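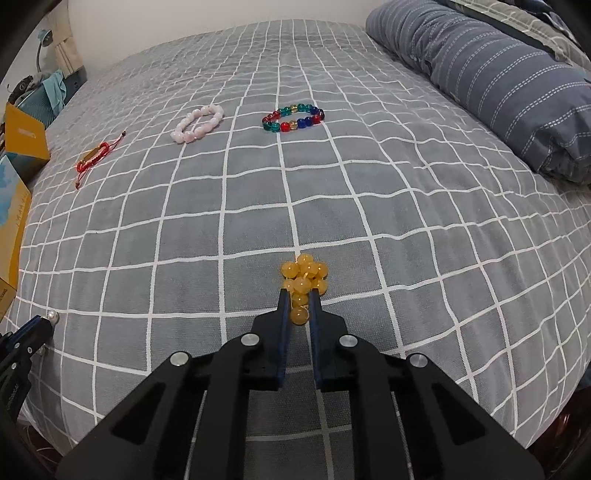
If you want to compare two sets of fingertips for a hand-held gripper, start with something that refuses to hold its shape. I spent years testing on blocks and cups and learned next to nothing, and then I switched to jewelry and suddenly every difference between tips showed up! A beaded bracelet like the yellow one bunches into a cluster the moment you squeeze it, part of it hanging below the fingertips and the rest piling up above. Stiff tips and soft tips deal with that pile in very different ways, and you can feel it in your hand before you ever look at a recording.

What you need

Two sets of tips that fit the same gripper. I used the Nivico narrow tips and the softer Urio pair. You also need a few bracelets of different kinds (beads and string at least), a bed with a comforter on it, and a notebook.

Step 1. Set up the surface

Pull the comforter fairly smooth but leave the small wrinkles in. A hard table is a good second round, but beads roll on it, and you'll spend your evening on the floor. A printed grid is great if you have one – pick a square and start every grasp from there.

Step 2. Warm up

Do a handful of grasps with each set and throw them away. Your wrist is learning too, and the first few are always clumsy.

Step 3. Run the grasps

Do 50 with the first set, swap, and do 50 with the second. Close slowly, lift to the height of your hand, hold for a breath, then lower and release. Mark each one as held, slipped or snagged. Snagged means the bracelet came up fine but wouldn't let go, and I was surprised how often that one decided the winner.

Step 4. Change the object

Start with beads, then go to string. A string bracelet with loose tie cords is a wonderful little troublemaker, as the cords can slide between the tips and stay there. Keep it for last, when your hand is steady.

Step 5. Check the camera view

Play back a few clips from each set and make sure you can still see the contact point when the fingers are closed. Wide tips can hide it completely. Victor Mrema at Sketetti put me on to this, and it saved me from recording a whole batch I couldn't have used.

My own result, for what it's worth: the Urio tips held beads better, and the Nivico tips let go of string more cleanly. I'm keeping both in the drawer. Next I want to try the same routine with thin chains – if you get there first, write and tell me how it went!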